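Naissance chez les Hosau : Vorden a son héritière

La petite princesse est née à 4 h du matin au château de Brosterley. Elle pèse 3000 grammes et la mère se porte bien, selon le communiqué affiché à la grille du parc le 7/30/10. Le prénom sera annoncé après la présentation à la famille.

Les habitués de la rubrique savent que le couple attendait cette naissance depuis l'annonce de janvier. La maison Hosau n'avait pas eu de fille en ligne directe depuis deux générations. La règle de succession a été modifiée entre-temps et l'enfant passe donc devant son oncle.

À Vorden, les cloches ont sonné à midi et la mairie a ouvert un livre de félicitations, qui comptait 1068 signatures à la fermeture. Il reste accessible jusqu'à la fin de la semaine prochaine, aux heures de bureau. Les cadeaux ne sont pas acceptés ; la famille demande que les dons aillent à la maternité Doolan.

Côté télévision, l'édition spéciale a duré près de six heures, dont une bonne partie devant une porte fermée. Notre correspondante Kylie Fairweather était sur place dès la veille au soir. Son récit paraîtra dans le prochain numéro, avec les réactions des commerçants de la rue haute.
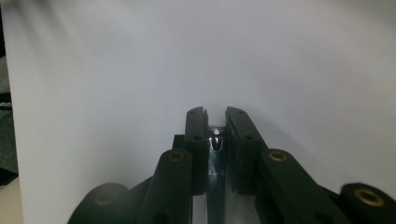
Pince à deux doigts, plastique sombre, devant une surface blanche.

La médaille commémorative est tirée à 2180 exemplaires. Réservation par courrier uniquement, un exemplaire par foyer. Les abonnés de la lettre recevront le bon de commande avec leur prochain envoi.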